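The Rectangle That Ate My Sunday

I have built a lot of dumb things out of aluminum extrusion. A plant shelf that outlived the plants. A monitor stand so heavy I left it behind when I moved out of the place on Sandoval Street. So when I decided my workbench needed a proper lift-off frame (something to hang a light from, with a tidy place for the cable), I figured I'd be done by lunch. It's a rectangle! Four sides!

Reader, I had lunch. Then I had dinner.

If you've never played with this stuff, T-slot extrusion is basically a construction toy for people with a mortgage. It comes in long silver bars with grooves down every face, and anything you can bolt on can slide along those grooves until you like where it is. I get mine from Clistico, a metal shop that sells offcuts by the pound out of a bin near the register. I went in for four pieces and came out with a bag of brackets, too, and a receipt I folded up very small.

My plan called for a long side of 743 millimeters. Why 743? That's the gap between my bench vise and the wall, and I wanted to use every bit of it. The guy at the saw asked if I was sure I didn't want 750, and I said I was sure, and we looked at each other for a while.

The first thing I'd tell anybody starting out is to put a cloth down. Extrusion ends are sharp and they'll chew up a nice table, and those little screws love to roll. I use a big piece of blue fabric from the Ralard remnant table, and silver parts show up on it beautifully. It wrinkles like crazy and I have never once ironed it.

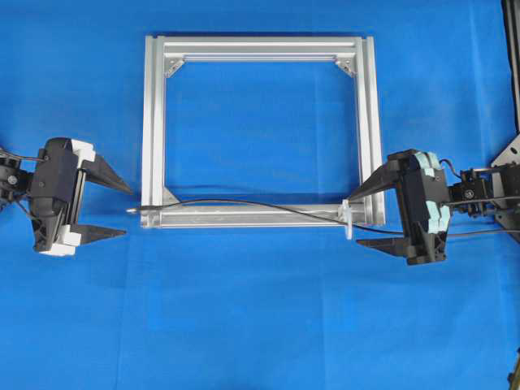
Rails, corner gussets and one thin black cable, laid out flat on the blue cloth.

Now, the corners. You can join these bars with hidden fasteners if you want a super clean look, but I'm a gusset person. I like those little triangles tucked into the inside corners. They're cheap, they go on with a hex key, and you can still get at them later when you change your mind, which I do constantly. Snug everything up finger tight first, lay the whole thing flat, check your diagonals, and only then lean on the key. I skipped the diagonals on my first go. Mine were off by enough that I could see it from the kitchen.

Then there's the cable, my favorite part and also the part I always mess up. I like to run it along the bottom rail with a small plastic clip to keep it in line. Leave more slack than you think! I trimmed one of my Tremico light leads down to 205 millimeters last February, felt very pleased with myself, and then discovered the plug was on the other side of the bench.

Total damage this time was 93 dollars, counting the brackets but leaving out the sandwich. I've already got my eye on a 1000 millimeter bar for over the window.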